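## 4. Mobile access to municipal services 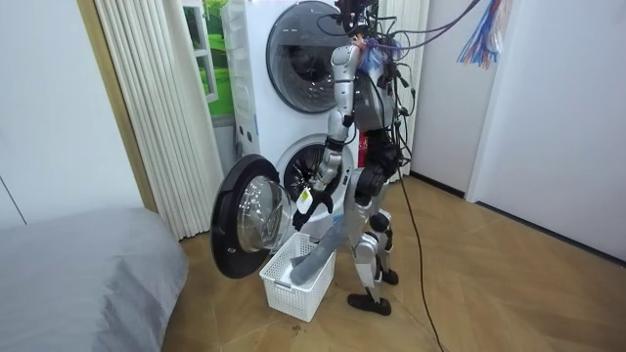
*Figure 1. A humanoid robot placing laundry into a white plastic basket beside a stacked washer-dryer.*

The third part of the audit covered access to municipal services by phone. Section 3 dealt with whether a service could be found on the city website at all; the tests reported in this section start from the point at which a resident has already reached the correct landing page and tries to complete the transaction on a small screen.

### 4.1 Sample and procedure

The sample consisted of 110 online services offered by two municipalities, Prolville and Orkenell. A service was included if it could be started on the public website and ended in a recorded outcome, such as a permit number, a booking or a payment receipt. Pages that only offered a printable form were left out and are treated in Section 5.

Each service was attempted twice, once on a desktop browser and once on a mid-range phone with a mobile data connection. Both attempts used the same test account and the same supporting documents. An attempt was coded as complete, complete with assistance, or abandoned. Assistance meant any contact with the city by phone, e-mail or chat. An attempt was coded as abandoned when the form could not be submitted or when the session expired a second time.

Coding followed the Zúñiga protocol, with one change. The original protocol stops the clock while a user searches for a document. We let it run – residents do not have their papers scanned in advance, and several services allow only 10 minutes before the session closes.

### 4.2 Results

On the desktop browser, 100 of the 110 services were completed without assistance. On the phone the number fell to 80. No service was completed on the phone that had failed on the desktop, so the smaller set is contained in the larger one.

Most phone failures occurred at the identity step. Both cities use the Brostosov sign-in gateway, which opens a second window and returns the user to the form once the code has been entered. On the phone, the return often led to the city's home page instead of the form, and the entries made up to that point were lost. The same gateway caused no failures on the desktop.

File upload was the second source of trouble. Several forms accepted only PDF files, while the phone's camera saved documents in an image format. The error message in these cases stated that the file was "invalid" and did not name the accepted formats. Orkenell changed this wording in August, after our test period had ended, and the change is not reflected in the results.

Layout problems were common but rarely decisive. Tables that ran past the right margin and date fields that had to be filled in by hand slowed the attempts down without stopping them.

### 4.3 Limits of the comparison

The two cities differ in the number of services they place online, and Prolville accounts for the larger share of the sample. We therefore do not rank them. The tests were also carried out by trained staff who knew the vocabulary of the forms – a first-time user may abandon a form that our testers finished. The phone figures should be read as an upper bound on what residents can complete unaided.

Services offered through separate apps were not tested. Neither city listed its apps in one place at the time of sampling, and a complete inventory could not be drawn up.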